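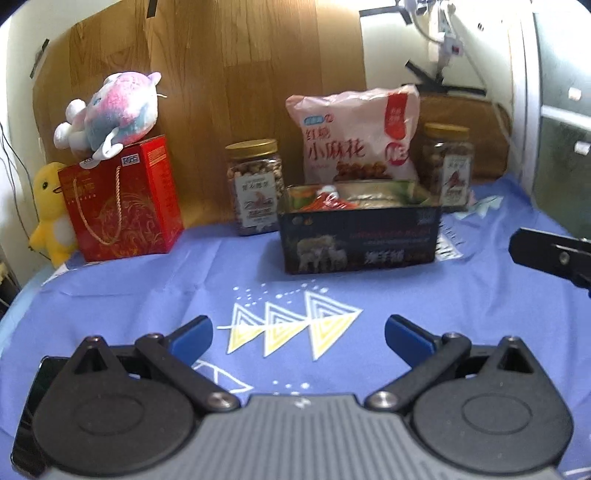
Wanted: people who eat at a table, sometimes

Mostotlow is putting together a small book on how households set the table on an ordinary night, and we need people to let us in on theirs. Pay is modest. Tablecloths are optional. Candles will be viewed with suspicion.

The book is called Onia (after the street where our office used to be, before the rent had other ideas). It covers what goes on the table, who puts it there, who was supposed to put it there, and what everybody says to each other while the food gets cold. There are plenty of books on how to fold a napkin into a swan. We own several of them and have yet to meet the swan in someone's kitchen.

Who we're looking for

We need 15 households in Buckley and the towns close by. A household can be one person and a bowl. It can be three generations and a card table dragged in from the garage. Roommates count, including roommates who communicate mainly by sticky note.

You should:

Eat at least one meal a day at home, most days
Be 18 or over if you're the one signing the form (children may take part, and in our experience will whether invited or not)
Be willing to keep a short diary for 10 days
Be able to put up with one visit from us, lasting an evening

You don't need to cook well. You don't need to cook. Two of the best entries in our trial run were about takeout, and one was a long complaint about a gravy boat.

If you work in food styling, event planning or interior design, we'd ask you to sit this one out. You know too much.

What you'd be doing

For 10 days you write down, after one meal a day, what was on the table and how it got there. A few lines will do. If you write four pages on the subject of your brother-in-law and the good plates, we will read all four pages, probably aloud to each other.

Please include the things that aren't supposed to be there. Mail, homework, a cat, the screwdriver that has lived next to the salt since last winter. We're especially interested in the screwdriver.

Somewhere in the middle of the diary period one of our writers comes over for dinner. They eat what you eat, sit where you tell them and help clear if allowed. They'll want to know about anything with a history: the cloth you only bring out for company, the mug with the chip, the chair that belongs to somebody though no law says so. Please don't clean up for us. We know you will anyway.

After that there's a phone call of less than an hour to check that we've got things right, and you get to read your chapter before it's printed. You can change names, take out anything that would start a fight at Thanksgiving, or drop out altogether. Anyone who drops out after the visit still gets the visit money.

What you get

$100 for the diary, paid when you hand it in, finished or nearly finished
The cost of the groceries for the visiting dinner, within reason (we say "within reason" on account of the lobster)
2 copies of the book, one to keep and one to give to the relative who comes off badly in it

There's no royalty. We've seen the sales figures for our last title and promise you aren't missing much.

Privacy, such as it is

Diaries are stored by Virnent, who handle our paperwork and are far more organized than we are. Only the writers and the editor read them. We don't print addresses or last names. If we'd like to use a photo of your table, we ask first, in writing, and no is a fine answer.

How to apply

Send a letter or an email to the Mostotlow office in Buckley with the following:

Your first name and how to reach you
Who lives in your home, and who just seems to
What your table is like, in a sentence or two, and what's on it as you write
One rule of your table that everyone knows and no one ever agreed to
Any allergies, ours being shellfish (see lobster)

Handwritten is welcome if it can be read by a stranger in poor light. Please don't send table linen. We have nowhere to put it and sending it back last time cost more than the stamps for the entire project.

We start reading applications on 5 January 2026 and will keep going until the places are filled. Everybody gets a reply, though the reply may be short. Visits run through the spring, and the last diaries should be in by June.

Questions about the money go to the same address. So do questions about the swan.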